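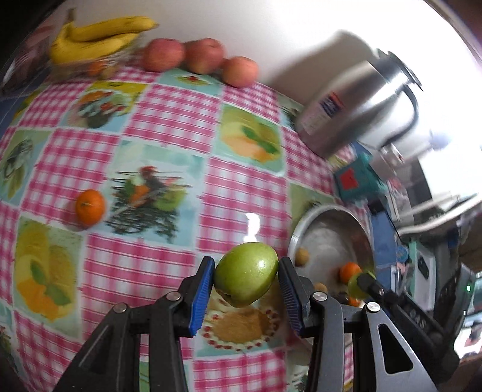 Product Review: Jomard Patchwork Table Covering

The Jomard table covering was reviewed for use in shared dining rooms, staff kitchens and similar settings where a table is laid and cleared several times a day. The sample was purchased at the regular retail price and kept in service from June onward in the second-floor kitchen of the Betik residence. Review issued 09/02/2020.

Pattern and appearance

The design alternates squares of pink-and-white gingham with printed food pictures, each bordered in white. The subjects include a round pie finished with red berries, a bowl of fruit, and several arrangements of citrus with green leaves. Backgrounds vary from pale blue to teal and green. Residents received the pattern well, although a minority considered it too busy for a formal meal. Plain dishes are recommended. Patterned dinnerware competes with the panels, and small items of fruit set down on the printed squares are less easily noticed than on the gingham.

The surface reflects light strongly where a lamp or window is close by, and a bright patch may be visible on the paler squares. Readers who prefer a matte finish should consider the Pranex covering, reviewed separately.

Care and daily use

The covering was wiped with a damp cloth after each meal and washed at intervals according to the instructions supplied. Over 58 days of use, the printed panels kept their color. Tomato sauce and coffee were removed without difficulty when treated promptly. One turmeric stain left overnight remained faintly visible on a gingham square at the close of the review period.

Fold lines were pronounced on delivery and took more than 35 hours to settle. Storage on a roll is advised where space permits.

Fit

The checked layout assists in centering the covering, as the rows can be lined up with the table edge. On the narrower Sotomayor table the overhang was generous, and chairs at the short ends tended to catch it. Purchasers should measure the table before ordering; the retailer does not accept returns of opened packages.

Rating

Appearance: good
Ease of cleaning: very good
Fit: fair
Overall: 82 out of 100

The covering is recommended for everyday kitchen and breakfast tables. It is not recommended for conference rooms.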